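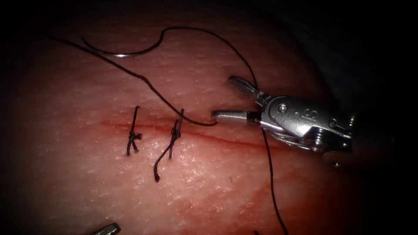
The case against the all-day stockpot

The café at Grenano has a chalkboard by the register that says its broth is simmered for 21 hours. I have eaten there plenty and the soup is good. What I doubt is the number, or at least what the number is supposed to do for me. Twenty-one hours of what?

I've made chicken stock most weeks for years, and for a long time I did it the way I was told. Bones in before bed, lowest flame, lid cracked, windows fogged by morning. The whole house smelled like soup, including the towels. I believed in it the way you believe in anything that costs you sleep.

Then one July I had a pot going and had to leave the house, so I strained it after two hours. It was better. It tasted like chicken. The overnight stuff, when I thawed a tub of it to compare, tasted brown and a little like wet cardboard. I figured it was a fluke, so I tried again the next week with the same kind of wings and the same amount of water. Same result. I've done it often enough now that I don't bother checking.

People who sell long-cooked broth like to talk about what comes out of the bones. Fine, something does. A chicken wing is small, though, and by the time it falls apart when you poke it I can't see what's left to wait for. Beef shin and knuckles are another matter and I'll give them most of an afternoon. But the advice going around doesn't make that distinction. It says longer is deeper and deeper is better, and it says so about chicken, about vegetables, even about fish, where half an hour too long gives you something close to glue.

I also notice that the advice tends to come with a shopping list. A woman in my cooking group in Pernness spent 60 dollars on a Borkowska pot with a spigot at the bottom, so she could draw off stock without disturbing it. It makes the same stock as my dented one. The spigot clogs. She likes it and I've stopped bringing it up.

And then the gel test. You chill your stock, it wobbles like Jell-O, you post it for everyone to admire. Wobble means gelatin, and gelatin is nice in the mouth. It doesn't tell you a thing about flavor. Throw in a couple of chicken feet and you can have wobble in a short simmer — and dull stock can wobble too. I've made quarts of it.
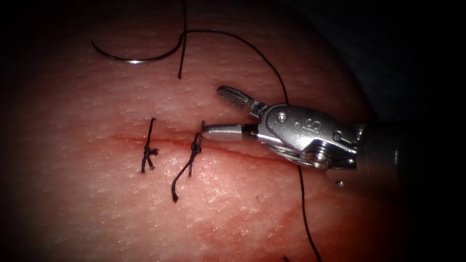 Desta Jemal thinks I'm comparing my good short stock with my bad long one, and that the trouble was my onions. Put the carrots and onions in for the last hour only, Desta says, keep the heat so low that a bubble comes up now and then, and the overnight pot comes out clean and sweet.

That's a fair hit on the onions. I was putting them in at the start, and they do turn to mush and go sour. So I tried it Desta's way, and the overnight pot was much improved. It was still no better than the short one. I poured both into plain mugs with the same pinch of salt and had Rawiri Ngata taste them at my kitchen table. He picked the short one, then changed his mind, then asked if there was any bread.

One taster with a wandering mind proves very little, I know. But if an extra night on the stove is worth what people say, I'd expect it to show up in a mug.

What I do now: wings and backs, cold water just to cover, skim it, onion and a carrot partway through, strain, cool it fast, into the square Skanum tubs and straight to the freezer. No vinegar. Salt goes in whatever I cook with it later. If you want it stronger, take the bones out and boil it down, which takes as long as washing the dishes.

I'll still order the soup at Grenano. The noodles are very good.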